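Section 4: Making up the bed and settling in

By now you have the Jirnum bench unit bolted down (Section 2) and the table rail fitted (Section 3). Well done, the heavy work is over! This section takes you from a bare bench to a bed you can sleep in, and it's the part most owners tell us they enjoy.

Allow yourself an unhurried hour for the first go. After that, the change from seats to bed takes a few minutes, and with two people it's quicker still.

4.1 Before you begin

Park on level ground, put the handbrake on and slide both front seats fully forward. Open the side door as well – you'll want the elbow room, and the light is a great help when you are looking for the catches.

You will need:

the two slatted panels (marked A and B on the underside)
the folding support leg
the three cushions
the bag of rubber feet from the Berura fittings pack
a soft cloth
a tape measure

The fittings pack also has a few 38 mm screws. Put these to one side. They belong to the optional headboard (Section 6) and are too long for anything on the bench. Please don't be tempted to use them on the panels, as they will come straight through into your cushions.

4.2 Fitting the rubber feet

1. Turn panel A over and wipe the four marked circles with the cloth.

2. Peel the backing off a rubber foot and press it on firmly while you count slowly to ten. Do the same with the other three.

3. Repeat for panel B.

4. Leave both panels upside down for as long as it takes to have a cup of tea. The glue grips much better if you let it rest before putting any weight on it.

Note: if a foot goes on crooked, lift it off straight away and try again. Once it has set you'll have to scrape it.

4.3 Sliding out the bed

1. Check that the top of the bench is 393 mm above the floor at both ends. If one end sits low, go back to step 7 in Section 2 and turn the adjusting nut until they match. A level bench makes everything that follows run beautifully, so it's well worth the bother.

2. Release the red catch on the left of the bench, then the one on the right.

3. Hold the front rail in the middle with both hands and pull it towards you. It will feel stiff for the first few times. Keep the pull straight and it will glide.

4. When you have pulled the rail out by 350 mm you'll hear a click. Stop there and unfold the support leg so that it points straight down.

5. Carry on pulling until the second click. The leg should now be standing on the floor with no gap beneath it.

6. Lay panel A against the backrest and panel B in front of it. The slats run from side to side.

7. Press down on the middle of each panel with the flat of your hand. Nothing should rock.

CAUTION: Keep fingers away from the side runners while the rail is moving. Children should stand outside the van until the second click.

CAUTION: The bed will take up to 200 kg, spread evenly. Don't kneel or stand on the front edge, and never travel with anyone lying on the bed.

4.4 The cushions

The long cushion goes at the back, the two short ones side by side at the front. All three have a firm side (grey piping) and a soft side (no piping), and you can mix them as you please. Ditte Dalsgaard in our workshop swears by firm at the shoulders and soft at the feet. Guðlaug Egilsson has it exactly the other way about, so do try both before you settle!

If you can feel the join between the cushions, turn the front pair through a half circle and push them back hard. The covers loosen up after a few nights and the join all but disappears.

A thin topper is a lovely extra, though anything too thick will stop the bench closing. You can leave most quilts and a flat sheet folded on the long cushion during the day, with the backrest strap over them.

Washing the covers: cool wash, inside out, zips closed. Dry them on a line. They go back on most easily while very slightly damp, and then need a good airing with the doors open.

4.5 Curtains and air

1. Clip the rear curtain to the top wire first, starting from the middle and working outwards.

2. Fit the side curtains with the magnets facing the metal.

3. Pull the Thoroddsen roof vent down and turn the handle a quarter turn.

4. Leave the vent open by at least a finger's width all night, whatever the weather.

Two sleepers breathe out a surprising amount of water. With the vent open and one front window down a crack, the glass stays far clearer and your bedding will feel fresher in the morning. On a chilly night in September you may be tempted to shut everything. Put on another blanket and keep the air moving.

CAUTION: Never use a stove or any flame heater with the bed pulled out.

4.6 A home for the little things

Once the bed is out, the table has gone and so has the shelf you were using for all your odds and ends. Tubes, cords, little tins and whatever was in your pockets will work their way down between the cushions and into the runners, where they can jam the rail.

A clear plastic box sorts this out wonderfully. Pick one low enough to slide under the bench, tip everything into it before you pull out the rail, and keep it within reach at bedtime. You can see what's inside without rummaging, even by torchlight. Sólveig Kragh, who tested the first bench on a long wet tour of the coast, keeps one for each person in the van.
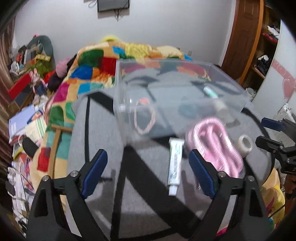

4.7 Putting the bed away

1. Take off the bedding and stack the cushions on the front seats.

2. Lift out panel B, then panel A, and stand them behind the backrest.

3. Look along both runners and brush out any crumbs or grit.

4. Push the rail in until you hear the first click, fold the support leg up flat, then push the rail fully home.

5. Close both red catches. Tug the rail once to check that it's locked.

6. Replace the cushions, grey piping down for a softer seat.

If the rail sticks halfway, don't force it. Pull it out again to the click, check that the leg is folded right up, and look for anything caught at the back. A rub of candle wax along the runners each spring keeps them moving sweetly.

For squeaks, rattles and spare feet, turn to Section 9. To fit the Gencombe headboard, carry on to Section 6 and fetch those screws you put aside.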